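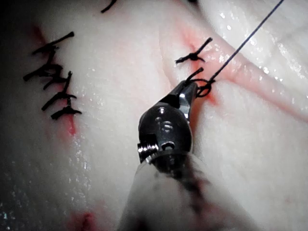
O ensino da sutura continua a ocupar, nos programas de formação cirúrgica, um lugar inferior ao que a prática exige. No centro de formação Ambrosio, o regulamento em vigor prevê 12 horas de treino em tecido para cada formando, carga que consideramos insuficiente. A aprendizagem do ponto simples interrompido pede repetição e pede, sobretudo, que o resultado seja observado com vagar. Numa incisão fechada com cinco pontos de fio preto, dispostos uns acima dos outros, lê-se muito do que importa discutir com quem aprende: as pontas de um nó ficam curtas, as de outro estendem-se sobre o tecido, e a linha vermelha prossegue abaixo do último ponto sem qualquer sutura.

A uniformidade das pontas é por vezes tratada como questão de aparência. Discordamos. O comprimento a que se corta o fio é uma decisão técnica, e o formando deve saber justificá-la perante o orientador – tal como deve justificar a distância entre pontos e a tensão aplicada ao nó.

A proposta apresentada em julho por Syafiqah Jugah e Crisanto Enriquez aponta no sentido correto. Prevê que cada formando execute 400 pontos antes da primeira avaliação e que os trabalhos sejam revistos em conjunto, com registo escrito das observações. O custo do material é um argumento sério, mas não deve encerrar o debate: a despesa pode ser repartida com o polo de Odow, que já dispõe de sala equipada.

Recomendamos, por isso, que a direção aprove a proposta para o próximo ciclo e que o registo das observações passe a integrar o processo individual de cada formando.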